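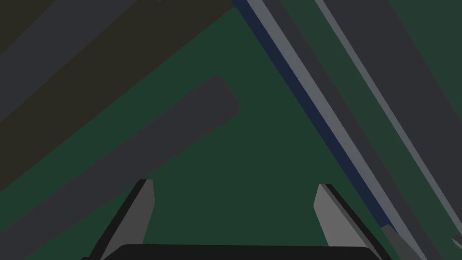 Bondum publishes test rules for robot grippers and asks buyers to stop trusting simulation scores

August

Bondum, the independent test house for handling equipment, has published a set of rules for how robot grippers should be tested before they are sold into warehouses and small factories. The rules are called Grulness. They are free to download and they run to 5 pages, which Bondum believes is as much as a busy buyer will read.

The rules deal mainly with one habit. Suppliers train and test their picking software in simulation, then print the success rate in a brochure as if it had been measured on a shop floor. Bondum has no quarrel with simulation as a way of working. It is cheap, nothing gets broken and a bad idea can be thrown out before lunch. The trouble starts when the number leaves the lab without a label.

"I have sat through a lot of sales meetings where the slide says 100 per cent," said Natália Ondrejka, head of testing at Bondum. "I ask what the gripper was picking up and there is a pause. Then I ask whether there was a gripper."

A simulated view from a gripper's own camera can be very plain: an even green surface, flat grey and navy bands, no strong shadows. A real bench has glare, dust, scratches and a strip light that flickers. Software that copes with the first may cope with the second, but someone has to check, and Bondum's view is that the person selling the machine shouldn't be the only one who does.

To prepare the rules, Bondum read 283 product sheets and test reports sent in by buyers. Many gave a success rate without saying whether it came from a real machine. Others did say so, in a footnote. Bondum is not naming the suppliers, partly because several have since asked for help in rewording their sheets and partly because naming a few would let the rest off.

Under Grulness, a supplier who wants to quote a success rate must:

State next to the figure, in the same size of type, whether it was simulated or measured.
Give the number of attempts, including those stopped by hand.
Say what lighting and surfaces were used, and whether they were changed during the test.
Report failed grips and dropped items separately.
Repeat the test at 2 sites, one of them not owned by the supplier.
Keep the recordings and show them to a buyer who asks.

The rules do not replace safety law or any existing machinery standard, and a product that follows them is not certified as safe. Bondum will not be issuing a badge. It has seen what happens to badges.

Waretti, which makes grippers for parcel sorting, has agreed to rewrite its product sheets to follow the rules. Nilton Urrego, its technical director, was not won over straight away.

"My first thought was that this is more paperwork from people who don't have to ship anything," he said. "I still think the second site is a pain, and small firms will struggle to pay for it. But we ran our Lemma gripper through the draft and our own figure went down. I would sooner find that out from our engineers than from a customer."

Bondum accepts the point about cost and has left the second-site rule open for comment. It also accepts that voluntary rules are easily ignored – the firms with the most to hide have the least reason to sign up. For that reason the last page is written for buyers, with questions they can copy into a tender.

Comments on the draft can be sent to Bondum through its website. Suppliers who think the rules are unfair are invited to send their test recordings along with the complaint.

Notes to editors

Bondum tests grippers, conveyors and lifting aids for buyers. It does not sell equipment or take commission on sales. Waretti received no payment for taking part in the draft and paid for its own tests. Natália Ondrejka is available for interview.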